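Search this wiki
Go
Home Articles Recent changes Random page Help

Chore robots

Chore robots are machines meant to do the small jobs people do with their hands, at home or on a shop floor. I've kept this article going since May, and I still get the same message every week: can I buy one that does the dishes? Sort of, sometimes, and you'd better like your dishes plastic.

The work splits into two piles. Jobs that stay put (the same part, the same bin, all day long) went to machines ages ago. The Pamano packing line runs 4 arms and fills 2,366 cartons a shift, and I could watch it all afternoon! Jobs that move around are much harder – a kitchen table is never laid out the same way twice, cloth bunches up, and bags change shape when you grab them.

Handling a tool is its own headache. Picking up a block is one thing, but pushing it with a stick means the machine has to know where the far end of the stick is, and it has no feeling out there at all. You and I do this without thinking (try nudging a sponge with a pencil and you'll see what I mean).

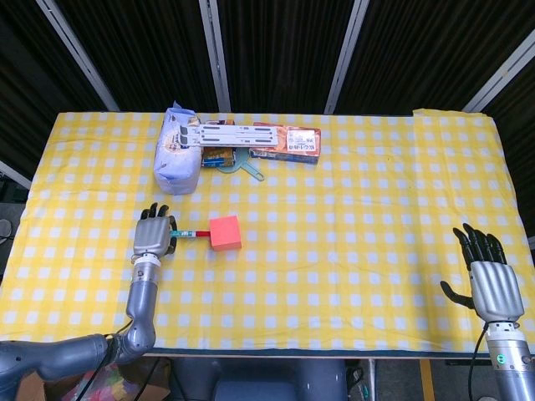 Can a robot clear a table by itself yet?
Simple tables, usually, if the objects are ones it has practiced with and somebody is close by to help when it gets stuck.

Test numbers are where I get picky. Millik, a home helper, was put through 2,000 tidying tries in the Benítez trials and needed a person to step in on 361 of them. I think that's pretty good, but I wouldn't leave it alone with my good glasses.

On the shop floor, Zovside sells a two-armed machine for sorting returns. It does fine with boxes and gets slow with anything floppy – shirts, mostly, and those thin mailing bags. The people I've talked to who work beside one like it well enough, though they still fold the shirts themselves.

See also: Grippers, Laundry folding, Robot vacuums

Last edited Thursday, March 12, 2026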